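Tópico: Perfil da empresa suspenso no mapa, o que fazer com as avaliações?
Fórum > Marketing para negócios locais > Buscas e mapas

marceneiro_norte
Boa tarde. Tenho uma oficina de restauro de móveis e o perfil da empresa no mapa foi suspenso na semana passada. Tinha 288 avaliações, juntadas ao longo de anos. Quem pesquisa o nome da oficina agora só encontra o site e uma página antiga num diretório. O aviso fala em "informação que não corresponde ao estabelecimento" e mais nada.
Mudei a morada em março, quando passámos para o pavilhão ao lado. Só mudou o número da porta. Também acrescentei "restauro e verniz" ao nome, porque um colega me disse que ajudava a aparecer. Peço já a revisão ou crio um perfil novo?

Khairul Teoh
Não cries um perfil novo. Ficas com dois registos para o mesmo sítio e o segundo costuma ser suspenso também. Tira o "restauro e verniz" do nome antes de pedir a revisão. O nome tem de ser o que está na fachada e nas faturas.

lojista82
Discordo em parte. Eu criei um novo e funcionou, está ativo até hoje. Perdi as avaliações, é verdade, mas estive parado só 8 dias. Com o pedido de revisão já estava há mais tempo à espera e sem resposta.

Khairul Teoh
Funcionou porque tinhas mudado de ramo, se bem me lembro do teu tópico. Para quem mantém a mesma atividade e o mesmo telefone é outra história. E perder 288 avaliações numa oficina de bairro é perder quase tudo o que convence um cliente novo a ligar.

Melati Chong
Concordo com o Khairul quanto ao nome. Sobre a morada, confirma se está igual em todo o lado: site, redes, diretórios, faturas. Uso a Skekano para isto, mas para uma oficina só faz-se à mão numa tarde. Procura o telefone entre aspas no motor de busca e vai abrindo os resultados.

marceneiro_norte
Procurei agora. A morada antiga aparece em 10 sítios, alguns que nem conhecia. Num deles ainda está o telefone do meu pai.

lojista82
Isso dos diretórios é sobrevalorizado. Tenho moradas erradas por todo o lado e apareço bem nas pesquisas do concelho.

Melati Chong
Para a posição nas pesquisas talvez conte pouco, não vou discutir isso. Para a revisão é diferente. Quem analisa o pedido vai à procura de confirmação da morada e convém que encontre a certa.

pq_anuncios
Alguém usou o serviço da Cleltthorpe para recuperar perfis? Pedem 200 euros por caso e dizem que tratam de tudo.

Khairul Teoh
Não usei. Desconfio de quem cobra para preencher um formulário que é gratuito. Se pagares, pergunta por escrito o que acontece se o pedido for recusado.

pq_anuncios
Perguntei. Responderam que o valor não é devolvido, porque cobram o tempo de preparação. Vou fazer sozinho.

agencia_ostrowski
Bom dia a todos. Na Ostrowski tratamos destes casos com alguma frequência. O que costuma faltar é prova com o nome e a morada juntos no mesmo documento. Uma fatura da luz ou o contrato de arrendamento servem. A fotografia da fachada sozinha não chega — o número da porta quase nunca se lê.
E façam um único pedido. Quem manda três ou quatro seguidos volta para o fim da fila, pelo que temos visto.

lojista82
Isso da fila é suposição. Mandei dois e não notei diferença nenhuma.

agencia_ostrowski
É o que observamos nos nossos clientes, não tenho documento oficial para mostrar. Cada um faz como entender.

marceneiro_norte
Obrigado. O contrato da luz está em nome do meu pai. Serve?

Melati Chong
Eu não arriscava. Usa o arrendamento do pavilhão, ou a declaração de atividade se já tiver a porta nova.

marceneiro_norte
Fica então assim a minha lista. Corrijam se faltar alguma coisa.

1. Pôr o nome igual ao das faturas, sem acrescentos.

2. Corrigir a morada no site e nos diretórios, e guardar cópia de cada alteração com a data.

3. Juntar o arrendamento e a declaração de atividade num só ficheiro.

4. Rever as fotografias do perfil e do site e apagar as repetidas.

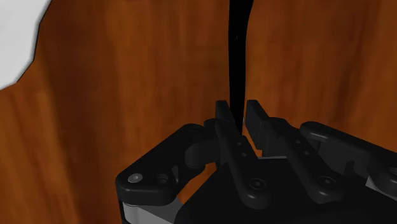
5. Enviar um pedido de revisão e esperar pela resposta antes de mexer em mais alguma coisa.

Khairul Teoh
Está bem. No ponto 5, não alteres o horário nem as categorias enquanto esperas. E copia já o texto das avaliações que tiveres recebido por e-mail.

lojista82
Continuo a achar que um perfil novo é mais rápido, mas a oficina é tua.

marceneiro_norte
Atualização, 7 de setembro de 2022: perfil reposto, com as avaliações todas. Enviei só o arrendamento e a declaração. O diretório da Drerkgate ainda não me respondeu sobre a morada antiga. Se alguém tiver um contacto direto deles, mande por mensagem privada.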